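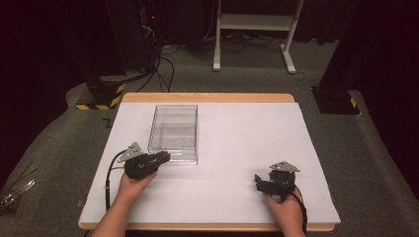 La Fundación Soler abrirá en octubre el plazo de inscripción de la segunda edición de su programa de orden doméstico y conservación de papeles familiares, dirigido a los hogares de los municipios de Endport y Gatthorpe. El programa ofrece formación gratuita para clasificar, proteger y almacenar cartas, fotografías, escrituras y otros documentos que las familias guardan en casa. Las sesiones se impartirán sobre mesas cubiertas con una sábana blanca lisa, y cada participante trabajará con una caja de plástico transparente en la que depositará el material ya revisado. La fundación recomienda reproducir en el domicilio esa misma disposición, que permite localizar con facilidad los fragmentos de papel desprendidos.

La primera edición reunió a 273 personas, en su mayor parte residentes en Endport. Según la memoria publicada por la entidad, los fondos más frecuentes fueron la correspondencia particular, los álbumes fotográficos y los recibos de arrendamiento. En varios casos se identificaron documentos de interés para la historia local, entre ellos una serie de libretas de jornales vinculadas a los antiguos almacenes Fliller, cuya reproducción digital se incorporó al archivo municipal con el consentimiento de sus propietarios. Los originales permanecen en poder de las familias.

En esta ocasión se han previsto 33 grupos, repartidos entre la biblioteca de Endport y el centro cívico de Gatthorpe. Cada grupo asistirá a cinco sesiones de dos horas, en horario de mañana o de tarde. Las de la tarde comenzarán a las seis.
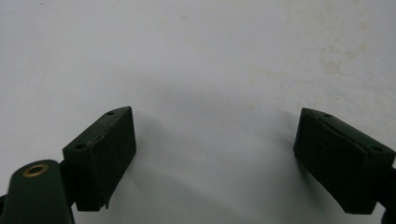 Contenido de las sesiones

La primera sesión se dedicará al inventario. Los asistentes deberán aportar una selección reducida de documentos, sin desdoblar los que se encuentren quebradizos ni retirar por su cuenta cintas adhesivas, grapas o clips oxidados. El personal técnico indicará en cada caso el procedimiento adecuado.

La segunda y la tercera tratarán la limpieza en seco y la elección de fundas, carpetas y contenedores. Se insistirá en la conveniencia de disponer de una superficie de trabajo despejada y de color claro, alejada de la cocina y de la luz solar directa. No se admitirán bebidas ni alimentos en las salas.
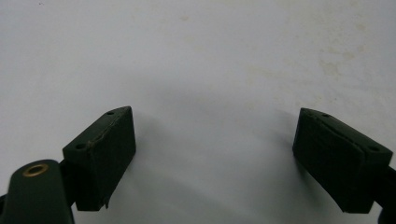
Superficie blanca y mate, adecuada para la revisión de papeles.

La cuarta sesión abordará la descripción de fotografías: cómo anotar nombres, lugares y fechas aproximadas sin escribir con bolígrafo sobre el reverso, y cómo dejar constancia de las dudas cuando una persona retratada no haya podido identificarse. La fundación entregará un cuaderno de fichas y un lápiz de grafito blando a cada participante. La última se reservará para la digitalización básica y para las consultas individuales, que se atenderán por orden de solicitud.

El programa no contempla la restauración de piezas dañadas ni la tasación económica de los materiales. Quienes presenten documentos con moho deberán comunicarlo antes de acudir, a fin de que se les asigne una cita aparte - la entrada de este tipo de material en las salas comunes no está permitida.

Para el almacenamiento posterior en el domicilio, la guía de la fundación aconseja lugares interiores de la vivienda, con temperatura estable, y desaconseja trasteros, sótanos y altillos sin ventilación. Las cajas transparentes resultan útiles durante la clasificación, ya que dejan ver el contenido sin necesidad de manipularlo, pero deben guardarse en un armario cerrado para evitar la exposición a la luz. Los documentos de mayor antigüedad se conservarán preferentemente en cajas de cartón libre de ácido. 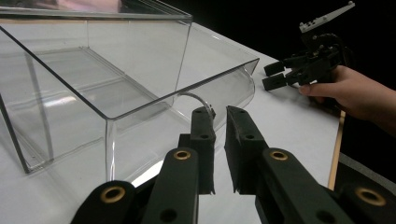
Caja acrílica transparente, abierta por la parte superior.

Inscripción

Las solicitudes podrán presentarse en el mostrador de la biblioteca de Endport, en el centro cívico de Gatthorpe o mediante el formulario disponible en la página de la fundación. Se admitirá una solicitud por hogar, con un máximo de dos asistentes. Tendrán preferencia las personas que no participaron en la edición anterior y, dentro de estas, las residentes en Gatthorpe, municipio que contó entonces con menor número de plazas.

La relación de admitidos se expondrá en ambas sedes durante el mes de noviembre y las sesiones darán comienzo en enero. Las plazas que queden vacantes por renuncia se cubrirán con la lista de espera, por riguroso orden de entrada. Quienes precisen acceso adaptado o la ayuda de un acompañante deberán indicarlo en el apartado de observaciones de la solicitud.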